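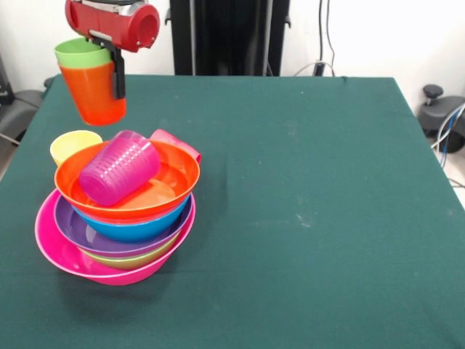
4.2 Equipment budget and replacement planning

The cost model separates capital items from parts that wear out. Capital items are the arm, the gripper, the stand and the control computer. These were priced over a service life of 5 years. Finger pads, cables, table cloths and tableware were charged to a yearly consumables line, which Hamann manages together with spare parts for the Lulisora cell.

Quotes were requested from Finumness and Bataineh in October. The Bataineh quote was lower on hardware but left out on-site service, and the two were within 30 dollars of each other once service was added. We chose Finumness for its shorter lead time on fingers – the part we expect to replace most often.

Plastic cups and bowls were bought as mixed-color sets. Nesting pieces take up little storage space, and a lost cup can be replaced without changing the task. Figure 2 shows bowls stacked on the table, with one cup in the top bowl and three standing on the cloth. The first-year consumables line came to 2391 dollars, including one spare set of tableware.

Figure 2. Tableware on the cloth-covered table, with the gripper beyond the back edge.
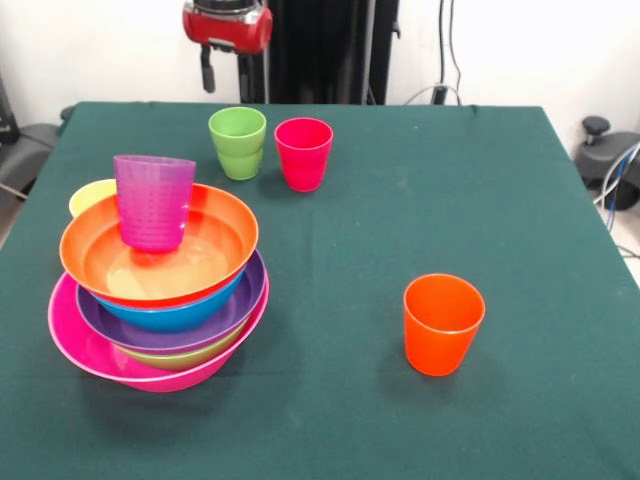
4.3 Limits of the estimate

The model leaves out floor space and operator time. Both are paid centrally at Mondudberg and would have to be added by a site without such support – operator time in particular.

Contact: Tobiloba Okeke, Mondudberg | Back to top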